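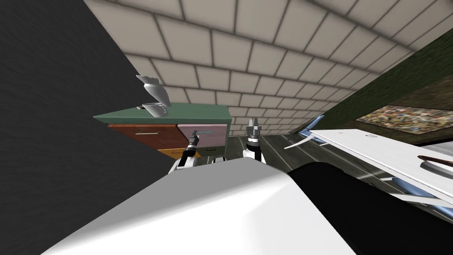
Figure 1. A rendered room at a steep tilt. Walls, floor and furniture all run on the diagonal.

Unit 4: Which Way Is Up?
Perception and the Body, Trujillo Hall, room 200
Instructor: Pacita Pascual
Lab sections: Kenneth Aquino, Puspita Lumbantobing

Last time we finished with depth, and I promised you my favorite topic in the whole course. Close your eyes and tip your head slowly to the left. You know it's tipped, and you'd know even if you had never seen your own head in a mirror. Several senses are working on that one small question, and they don't always agree with each other (which is where the fun starts!).

The ear's share of the work

Deep in each inner ear there are two kinds of motion sensor. The three semicircular canals are loops filled with fluid, set close to right angles to each other. When your head starts to turn, the fluid lags behind, pushes on a soft flap, and bends the hair cells underneath. So the canals answer to changes in turning. Keep spinning at a steady speed in the dark and, after a while, the feeling of spinning fades away. Stop suddenly and you feel as if you're going the other way.

Then come the otolith organs, the utricle and the saccule. Each has a patch of hair cells covered by a jelly-like layer with tiny calcium carbonate crystals on top. The crystals are heavier than the fluid near them, so they slide a little when you tilt -- you have small rocks in your head, and they are telling you where down is. I have taught this for years and it still delights me.

One catch, and please get it into your notes: the otoliths can't tell a tilt from a push. Speeding up in a straight line moves the crystals in much the same way as leaning back. The brain has to sort out the two by using the canals, the eyes and whatever else it knows. Pilots taking off at night, with no horizon in view, can feel that the nose is pitching up far more than it is. They are taught to trust the instruments.

The eye's share

Rooms are full of hints about upright. Walls meet floors, door frames stand straight, lamps hang down, tables have things on top of them. We lean on these hints heavily. Look at Figure 1 again, then tilt your head until the room feels right. Most people start doing it before I've asked.

The classic lab task is the rod and frame. You sit in the dark facing a glowing square frame with a glowing rod inside it, and you turn the rod until it looks straight up and down. If the frame is tilted, most people set the rod a bit off, in the direction of the frame. The size of the error differs a great deal from person to person, and a big frame that fills more of your view usually pulls harder than a small one.

Tilted houses at fairgrounds use the same trick. The floor slopes, the walls go with it, and there's no window to give you an outside line. Water looks as if it runs uphill. People stagger, and laugh, and grab the rail. Bienvenido Baluyot's slides from the Grisoreo tilted house are in the course folder, and the one with the hanging chain is worth five minutes of your time.

The body's share

Pressure on your feet, stretch in your neck and leg muscles, even the weight of your organs all add something. Try standing on one foot with your eyes closed, then again on a thick foam pad (near a wall, please). The foam blurs what your ankles can report, and you'll wobble a lot more.

Putting it together

A useful way to think about it is as a weighted average. Each sense gives its own estimate of upright, and the brain gives more weight to the ones that are more reliable at that moment. In thick fog, vision counts for less. Lying on your side, the otoliths get noisier, and your sense of upright drifts toward your own body -- try the rod task lying down and you'll see it in your own numbers.

For lab

Bring the Plemside worksheet, already filled in through part B. Work in pairs, one person setting the rod and one reading the dial. Take turns starting the rod from the left and from the right. Princess Tagle has the key to the dark room.

Reading: course packet, page 57 to the end of the chapter. Skip the box on sea travel; we'll get to motion sickness in Unit 5.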